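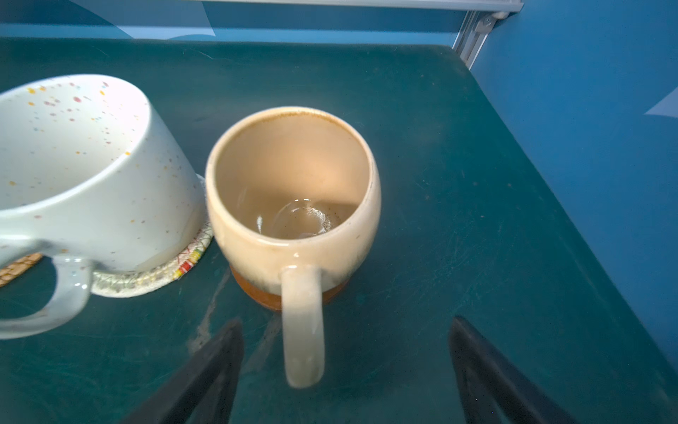 Home | News | Features | Law | Subscribe

Last updated: September

The appeal in the Trorkow tenancy case will be heard by a panel of three judges, and the question before them is a small one. Does a landlord who changes the locks on a shared storeroom have to give written notice first?

Sofia Moschos rented a flat above the old Storitz warehouse for seven years. Her lease gave her use of a storeroom on the ground floor. When the building was sold, the new owner, Firketeck, fitted new locks and told tenants by a card pushed under the door.

A lower court found for Moschos and awarded her the cost of the goods she could not reach, plus two months' rent. Firketeck appealed. Its solicitor, Bent Þorgeirsson, argues that the storeroom was a favour and formed no part of the home.

Yaneth Cabrera, for the tenant, points to clause 10 of the lease, where the room is listed by number. "It was in the contract she signed," she said. "They bought the building with that contract in it."

Roughly half the other tenants have similar clauses — most have not brought claims. Fotis Sarantis, who lives on the floor below, said he was waiting for the ruling before deciding.

The hearing starts at 2 pm. A written judgment will follow.

We use cookies to improve this site. Accept | Manage settings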